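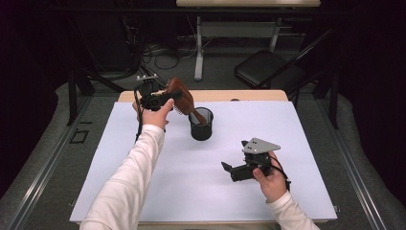 Figure 1. Hairbrush with wooden head; black mesh pen cup.

Tiltau School of Hospitality
Rooms Division Management
Unit 6 Handout: Lost and Found Property in Lodging Operations
Prepared by Helju Baranauskienė
Revised 19 Aug 2025

Scope of the unit

This handout accompanies the two lectures on guest property. It covers items left in guest rooms, items found in public areas, and items handed to staff by other guests. Luggage held at the request of a guest is covered in Unit 7 and follows separate rules, as the hotel has agreed to hold it. Vehicles left in a parking area are outside the scope of the course.

Students should read the handout before the first lecture and bring it to the practical session. The terms defined below will be used in the written assignment.

Terms

Lost property. An item whose owner has parted with it without meaning to and does not know where it is.

Mislaid property. An item the owner put down on purpose and then forgot. A coat on a restaurant hook or a ring in a soap dish will usually fall into this class.

Abandoned property. An item the owner has given up. A newspaper left on the bed after checkout is an ordinary case.

Finder. The person who first takes the item into hand. An employee who finds an item during a shift is treated in this course as finding it on behalf of the hotel.

Log entry. The written or electronic record made for each item. An item without a log entry is treated as unrecorded property, even when it is sitting on the correct shelf.

The law on found property differs from state to state, and in some places from city to city. The terms above are working terms for class use. Before drafting a policy for an actual hotel, a manager must obtain the local rules on holding periods, notice, and disposal.

Why the class of an item matters

The distinction between mislaid and abandoned property causes most of the difficulty in practice. A room attendant sees the item only after the guest has gone and must judge from the item and its place in the room. A half-used bottle of shampoo on the edge of the tub will be discarded in nearly all hotels. A full bottle still in its box, standing on the desk, should be turned in. Between these two there is a wide range of goods on which experienced attendants may disagree.

The usual policy is to treat an item as mislaid unless it was placed in a wastebasket or is open food. Some hotels add a list of goods that may be discarded at once. Such a list should be short and specific. "Items of low value" is a poor entry for the list, as it asks the attendant to set a value on the property of someone else. Personal care items are a good illustration. An old hairbrush has almost no resale value, yet it may have been a gift, or may be of a kind the guest can no longer buy. Guests do write in about such items, and a reply stating that the item was thrown away is seldom well received.

The item in the room

The attendant who finds an item should follow these steps.

Note the room number and the exact place of the item before moving it. "In drawer of left nightstand" is sufficient. "In room" is not.

Call the front desk to confirm that the guest has checked out. Items in an occupied room are left where they are, even if they are on the floor. A stayover guest who has moved to another room within the hotel is contacted through the front desk.

Place the item in a clear bag with a property slip. Small items from the same room may share a bag if each is listed on the slip. Wet items are dried before bagging. Sharp items go into a rigid container first.

Keep the bag on the closed shelf of the cart until the end of the section or the next supervisor round, whichever comes first. Cash, jewelry, identity documents, medicines, and phones are not kept on the cart at all. The attendant calls the supervisor and waits in the room with the item.

Items that are illegal or unsafe to handle are left in place. The attendant leaves the room, locks it, and reports to the manager on duty.

Writing the description

The log entry is the main tool for matching an item to its owner. It must be full enough for a clerk who has never seen the item to recognize it from a telephone call. It must also be held back from the caller. The clerk asks the caller to describe the item and compares the answer with the log. The clerk does not read the entry aloud.

A sound entry gives the type of item, its color, the material if plain to see, any brand or mark, its condition, and any contents. Value words are avoided. "Yellow metal ring with one clear stone" is correct. "Gold ring with diamond" is an error, and has led to claims against hotels when the ring returned to the guest was found to be brass and glass.

The following entries were taken from student work in an earlier term, with the comments of the instructor.

"Brush." Too short. State whether it is a hairbrush, clothes brush, or paintbrush, and give the color.

"Nice blue scarf, looks expensive." Remove "nice" and "looks expensive." Add pattern, approximate length, and label.

"Charger, white." Acceptable for type and color. Add the kind of plug and the length of the cord. Chargers are the most common item in the log and the hardest to match.

"Child's toy rabbit, gray, left ear mended with red thread." Very good. The mended ear would settle the claim.

Case study: the Kivi

The Kivi is a hotel of 44 rooms near a convention center. Until last year it kept found items in a cabinet behind the front desk and recorded them in a bound book. The cabinet had no fixed order. When a guest called, the clerk on duty searched the shelves, and often searched them again on the next shift when the guest called back. Items were sometimes handed over without a signature. The book showed the date each item came in but had no column for the date it left, and it was therefore not possible to say from the book what the hotel was holding.

The new rooms manager began with a full count of the cabinet. The count came to 666 items, of which many had no slip of any kind. Items with slips were sorted by date found. Unslipped items were given new slips marked with the date of the count, and their holding period was taken to begin on that date. This was a cautious choice. It meant that property which had been in the cabinet for a long time was held still longer, but it gave the hotel a defensible date for every item.

The hotel then moved its records to Drillent, the property module already supplied with its reservation system and until then unused. Each item receives a number, which is written on the bag and entered against the room and the date of departure. Storage was moved to a locked room on the service floor, with shelving divided by month. High-value items are kept in the back-office safe under the same numbering.

Two difficulties followed. Night clerks had no key to the storage room and had to ask callers to telephone again in the morning. A second key was issued and is now signed for at each shift change. Attendants also reported that the longer slip slowed them on heavy checkout days. The slip was cut to five lines, and the supervisor now completes the remaining fields.

In the lecture we will consider whether the manager should have contacted past guests about the older items. Opinion in the trade is divided. Many hotels will not make the first approach, on the ground that a letter or call may disclose a stay that the guest wished to keep private. Others make contact only for identity documents, medicines, and items of high value, and only through the telephone number or address given by the guest at booking. Students should come prepared to argue for one policy.

Returns

An item may be returned in person, to a person named by the owner in writing, or by mail. In each case the log must show who received it, on what date, and which employee released it. For returns in person, the clerk checks photo identification against the name on the reservation. A match of surname alone is not enough.

For returns by mail, the guest normally pays postage. The hotel should quote the cost before sending and obtain agreement in writing. Items containing lithium batteries are subject to carrier restrictions, and the front office should keep the current carrier sheet on file. Packing materials are a hotel cost. A returned item that arrives broken because it was poorly packed will cost more in goodwill than the box would have.

Disposal

At the end of the holding period, items are released under the written policy of the hotel. Common routes are donation, transfer to a public authority, and destruction. Some hotels allow the finder to claim the item. The practice is an old one and has supporters, who hold that it encourages honest reporting. Its critics point out that it gives the finder an interest in the owner not being found. Where it is allowed, the finder should have no part in answering inquiries about the item.

Phones, laptops, and storage cards are never donated or released to a finder with data on them. Identity documents are sent to the issuing authority. Medicines are destroyed through an approved collection point. The disposal is logged with two signatures.

Practical session and assignment

The practical session will be held in the training suite at Rollovwood. Students will work in pairs, one as attendant and one as supervisor, and will complete slips for the items found in each room. Closed shoes are required.

The written assignment is a found property policy for a hotel of the student's choosing, between 800 and 1000 words in length. It should state the holding period and cite the local rule on which the period is based. A blank property slip must be attached. The slip is not included in the word limit. Assignments are submitted through the course page before the Unit 7 lecture.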